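Nimel Overhead Arm – Demo Days at Stultwood

The Nimel is a ceiling-mounted arm with a parallel gripper, sold by Kumach for sorting and table-clearing work. Visitors to the Stultwood showroom in February can try the planning software before they see the arm run.

Each visit starts at the simulator, with plates, mugs and two baskets set out on a perforated deck.

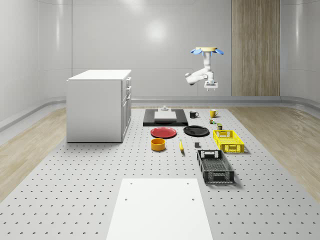

Booking a visit

Sessions last 30 minutes and take 2 visitors at a time. Omar Tarawneh runs the morning sessions, Noura Sayegh the afternoon ones. Bring your ceiling height and floor plan – a rough sketch is fine. Order code: Nimel 624.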